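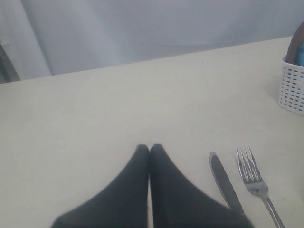

I have sat through a lot of city council livestreams. Some of them I watched on the council's own page, squinting at a clerk's camera bolted up near the ceiling, and some on whatever social site the local station was trying out that year. So when my sister-in-law told me she'd been following the Stiston school bond hearings on an app called Wustusance, with the agenda running right beside the video, I downloaded it before she'd finished her sentence.

That was in May. I've used it most evenings since then and I love it!

Wustusance is a streaming app for public meetings and local news. Council, planning board, school board, county commission, the odd candidate debate. You pick the places you care about and it puts their live meetings and recordings in one list. I follow three: Windton, where I live, Stiston, where I work, and Doucet, where my parents are and where they're having an enormous fight over a bridge.

The video itself is good. It starts quickly, and on my phone over regular cell service it froze once in a four-hour budget session, which is better than I get from most ball games. Sound is the bigger deal with this kind of thing, and there's a setting called Even Voices that brings up the people who lean away from their microphones and turns down the ones who practically swallow theirs. Turn it on and leave it on. The Doucet chairman used to make me jump out of my chair.

The agenda panel is what I'd pay for all by itself. Every item is listed down the side, and when the meeting moves to a new item the panel moves too. Tap an old item and you jump back to where it started. Tap the little page symbol and you get the staff report, if the town posted one (Windton always does, Stiston does when it feels like it). I watched the whole second reading of our parking ordinance with the text open next to it, and when Mitali Talukder got up and asked why section 8 had changed between drafts, I could flip right to section 8 and see what she meant. I've lived here for years and never followed a meeting that closely.

Then there's the live chat, which I expected to hate. It's slow, in a nice way. You have to put in a real first and last name, and there's a delay of a few seconds before a comment shows up, and the result is that people mostly answer each other's questions. During the bridge hearing somebody wanted to know what a load rating was and got a clear answer from a retired engineer before the council had even found the right slide. It does get heated around elections. You can hide it with one tap, and it stays hidden until you bring it back.

Captions are decent. They do fine with ordinary talk and badly with names. The best local reporter we've got, Mairéad Ó Riain, anchors the Windton pre-meeting show at 6:30 and I have seen her captioned as "Maraid O'Ryan," "my raid" and, once, "Marina." Street names come out pretty strange too. The saved transcript can be searched, though, and if you search for a subject like "sewer" or "overtime" you'll find what you want.

A few gripes. The search doesn't reach across towns, so if I want every mention of the county landfill I have to run it three times. Alerts are all or nothing for each town – I'd like to hear about planning board votes and skip the library hours, please. And the TV version is a step behind the phone version. It plays the video nicely and looks great on a big screen, but the agenda panel only opens as a full page over the picture, so you can't have both. I've ended up with the meeting on the TV and the agenda on my phone, like some kind of control room. My husband has opinions on this.

Cost: watching live is free, with a short sponsor card before the meeting and none during it. The paid plan is $8 a month or $99 for a year, so do the math before you pick, because the year comes out only slightly above the monthly price times twelve... and yes, I checked that twice. Twelve months at $8 is $96! Pay monthly. The paid plan gets you the transcripts, the full archive and Even Voices. The Windton archive had 208 meetings in it when I signed up, going back to before the old mayor left, and I've spent more late nights in there than I should admit.

If you only care about national politics there isn't much for you in it. They carry the big debates, but so does everyone. For local stuff I haven't found anything close. Doucet votes on the bridge next month and my parents are making chili.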